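Colored cubes on a white tabletop: marks, grit and the strip under the base cube
Surfaces and Small Parts board > Tabletops

tallow_edge
Posted 1 August 2022

We have a bench set up for a plain stacking task: small plastic cubes in red, green and yellow, one white tabletop, one short black strip that marks where the base cube goes. The top is an Olton, bought new in November, 872 mm from floor to working surface. The cubes came from Cerngate.

Three questions.

First, dark specks. They collect on the white surface near the cubes, mostly toward the right side where the green and yellow ones are kept between stacks. I wipe the top down at the start of a session and there are specks again by the end of it. They are dry, they do not smear, and a damp cloth lifts nearly all of them.

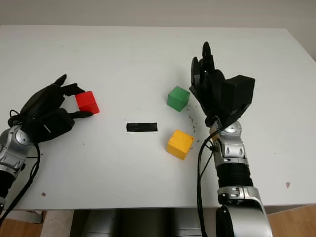 I have ruled out the ceiling. A sheet of white paper left overnight at the far edge of the same top came up clean, so whatever it is arrives while the cubes are being moved.

Second, the strip. I put it down as a position mark and nothing else. The red cube then started being placed on it instead of next to it, and that has become the habit. The strip sticks out on both sides of the cube, so the cube is supported across the middle and has nothing under it at the front and back. A stack of two is fine. I do not trust three.

Third, the yellow cube has small dark dots on its top face. I don't know if they are the same material as the specks on the table or marks in the plastic.

Layout with the base on the strip, yellow on red:

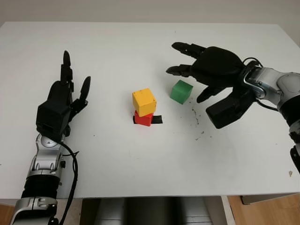 Brayan Cuadros
Take the strip out from under the base. A cube wants its whole lower face on one plane. If the strip is narrower than the cube, you have made a rail, and the cube will rock front to back about the rail. Two cubes may hide it. With a third, any offset in the middle one adds to the lean.

Put the mark behind the base cube, or use two short pieces at right angles as a corner. The cube is pushed up to the corner and sits on the bare top.

tallow_edge
I considered a corner. The objection was that it turns a stacking task into a placing-against-a-stop task. We want the base put down freely and judged by eye against the mark.

Brayan Cuadros
Then use a pencil outline. It gives no stop and has no thickness.

Cleiton Andrade
Pencil on a white Olton top ghosts. It wipes off for a few weeks and after that it leaves a gray line that stays. I would keep the strip and make it wider than the cube in both directions, so the cube stands on a pad. Nirberg sells a thin dark pad that can be cut with scissors. Full support, no rail, and the contrast under a red or yellow cube is better than on bare white.

On the specks: look at whatever touches the cubes before you look at the cubes. Rubber and foam both shed dark crumbs when they are dragged over a hard top, and the crumbs roll a short way and stop. Worn tips are the usual source. Also check the ends of the strip. Cut ends fray.

tallow_edge
Went back and checked in that order. Cut ends of the strip: I rubbed both on white paper for a minute. One or two crumbs from the right end, none from the left. Not enough to account for what I wipe up.

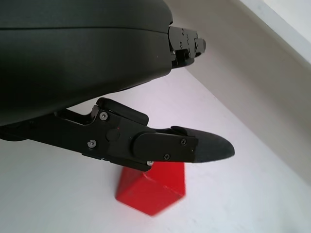 Rubbed the cubes on paper as well, all faces. Red gave nothing, green gave nothing. Yellow left a faint trace from the top face only, so at least part of the dots is stuck to the surface and is not in the plastic. Dish soap and a soft toothbrush took off perhaps half. I have stopped there for now.

sill_and_sash
Don't go to solvent on the rest. I took a similar mark off a yellow block with Yousafzai label remover and it came off, along with the gloss. The face is now slightly tacky and picks up dust faster than the other five. Cube is still usable as a base, face down.

Cleiton Andrade
Agree on solvent. Melamine sponge is no better on glossy plastic, it dulls the face.

Brayan Cuadros
Does it matter if the face is dull? For stacking I would prefer both faces dull. Gloss on gloss slides.

Cleiton Andrade
It matters if color is being judged by eye. A dulled patch reads lighter under a lamp, and the top face is the one that gets the light.

tallow_edge
Light on the bench is 493 lux at the center, and the top of the green cube already looks a good deal lighter than its sides. I would leave the gloss alone.

Now the tabletop. It is slightly scuffed. Nothing deep, nothing that catches a fingernail. My question is whether fine scuffs hold the crumbs in place and make the surface look dirtier than it is. 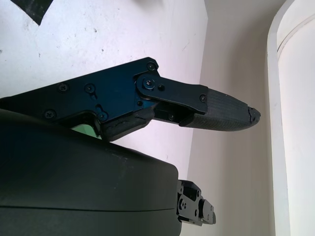
I wiped two patches the same way, one scuffed and one not, then dropped the same pinch of crumbs on each and blew across them. The unscuffed patch cleared. On the scuffed patch a few stayed put, and those needed the cloth. It is one trial and I would not lean on it.

sill_and_sash
Matches what I see on mine. I keep a tally, and after about 300 stacks in the same spot the crumbs begin to hang on. Rotating the top end for end gave me a fresh area.

Brayan Cuadros
Or cover the working area with a replaceable sheet and change it when it marks. That deals with the scuffs, and you can print the base outline on it. No strip, no pencil.

Cleiton Andrade
A sheet creeps unless it is taped on all sides, and then the tape edge is a ridge. Same problem as the strip, further out.

Brayan Cuadros
Further out is where I want it.

tallow_edge
Plan for now: Nirberg pad cut larger than the cube on every side, green used for the top position until yellow has been cleaned again, and a dry brush over the right side of the table between stacks. I will count crumbs on a paper sheet before and after and post the numbers in this thread. If three still leans on the pad, I'll try the printed outline.

sill_and_sash
Measure the pad thickness at the corners after cutting. Scissors pinch the edge.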